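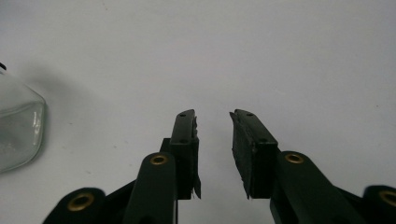 Green fingers, open and waiting. The grip strips are getting pretty ragged, but I'm fond of this pair.

Pellen gallery – February

Hi, and welcome back to my little corner of the Pellen project! If you're new, I spend most of my working day teaching a robot to handle kitchen stuff by doing the job myself with a hand-held gripper. I squeeze, the fingers close, and the camera on the tool records what the fingers see. Later on the robot arm learns from all of that. One go at a task is a demo, and we need 400 of them for the glassware set. I got through 41 on my best morning and my thumb let me know about it.

A bit more on the picture, as Marisa Villa asked me to write down the hardware side for the folks in Gronstead. The gold rings at the bottom are brass eyelets, set into the ends of the linkage arms. Each finger has two little screw holes on its face. The dark stuff on the inner sides is the grip material, and you can see how it frays along the edges – there's even a flap hanging off the left one. Bautista Quezada wants to swap pads every 8 sessions. I tend to push it (sorry, Bautista).

And yes, that's clear glass on the left! Glass is my favorite thing to teach and also the most annoying, with all those highlights and that soft shadow on the white tabletop. My tip for new people is to come in slow, open wide early, and don't jerk your wrist at the end. Ming-te Chow does it much more smoothly than I do, and I've been trying to copy the way she turns her elbow.

More pictures when the Uden set is done. If you want to try a demo yourself, ask Toivo Rantala for a slot. Mornings before 7 are usually free!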